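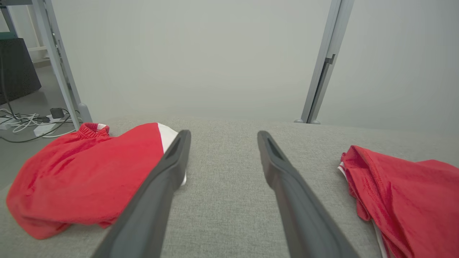
Folding (sportswear)

Folding sportswear is the job of getting jerseys and shorts flat and small enough to put away. I've done it for nine years at the Domura sports club, and I still think shorts are harder than shirts (elastic waistbands fight back!).

Work surface

I like a wide one, covered in felt or something similar, so slippery fabric stays where I put it.

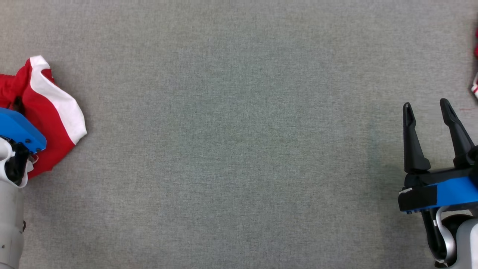
Red and white fabric at the side of a plain gray surface.

Start with one piece and leave yourself plenty of room. Shake it out, smooth the creases toward the hem, then fold lengthwise. Morenike Edet taught me to match up the side stripes first, and wow, it helps.

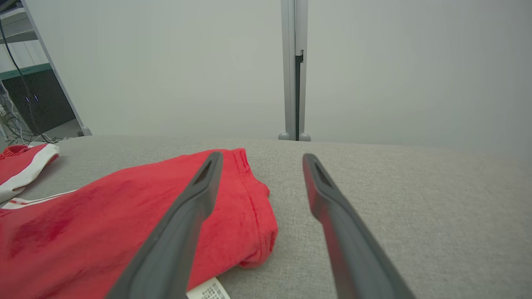

Care labels

Tuck them back inside before the last fold. I read them first, mostly for the drying advice, and mesh gets folded loosely at our place.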